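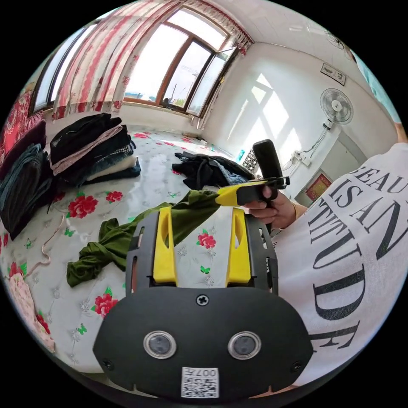 Preguntó alguien del club de Flililville, cuando le pasamos la primera versión de esta ficha, si de verdad hacía falta otro conjunto de datos de ropa, habiendo ya tantos. Nos pareció una pregunta muy justa y la contestamos con mucho gusto: para aprender a doblar en casas de verdad, con camas de verdad y montones de ropa a medio ordenar, a nosotros nos hacía muchísima falta, y por eso lo montamos.

Pappas: ficha del conjunto de datos
Versión de agosto, revisada el 28 de agosto

Qué es

Pappas es el proyecto de curso del club de robótica de Humville. Reúne 518 episodios de manipulación de ropa hechos con pinzas de mano, sin robot de por medio, y está pensado para que otros clubes y clases puedan entrenar políticas sencillas de agarre, estirado y doblado sin tener que empezar de cero (nosotros empezamos de cero en marzo, y no se lo recomendamos a nadie que tenga exámenes en primavera).

Cómo se grabó

Las sesiones se hicieron en dormitorios y salas de estar, casi siempre de día. Pedimos a quienes grababan que no recogieran antes la habitación, que dejaran la colcha que hubiera puesta — cuanto más estampada, mejor nos viene — y que trabajaran despacio. Cada episodio empieza con una prenda suelta y termina cuando quien la maneja da el doblado por bueno, aunque haya quedado torcido. Los doblados torcidos también están dentro, con su etiqueta.

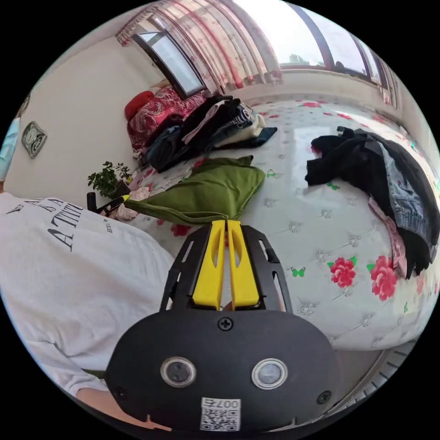
Las prendas pequeñas y los paños nos dieron más guerra que los pantalones, porque la tela fina se escapa de los dedos en cuanto se cierra la pinza un poco tarde. Si vais a entrenar algo rápido para probar, os aconsejamos empezar por la carpeta de vaqueros y dejar esa para cuando tengáis el resto funcionando.

Contenido

episodios/ — 518 carpetas, una por episodio
etiquetas.csv — tipo de prenda, resultado y observaciones
particiones/ — 500 episodios para entrenamiento y 18 para validación
trosari/ — las herramientas de lectura y recorte, con su propio README

Trosari es nuestro lector de episodios. Es lento al arrancar, ya lo sabemos, pero avisa con claridad cuando falta un fichero y nos ha ahorrado muchas tardes de buscar errores.

Limitaciones

Hay pocas camisas con botones y ningún calcetín. En varios episodios la luz de la ventana quema parte de la imagen; los hemos dejado marcados con la etiqueta "contraluz". Las observaciones están escritas a mano y con bastante prisa, así que encontraréis erratas y alguna abreviatura que solo entendemos nosotros.

Uso y contacto

Podéis usarlo libremente en clases, clubes y competiciones. Si lo presentáis en alguna, citad Pappas y el club de Humville, y contadnos cómo os fue, que nos hace mucha ilusión. Los errores, por favor, al tablón de incidencias del repositorio, indicando el número de episodio.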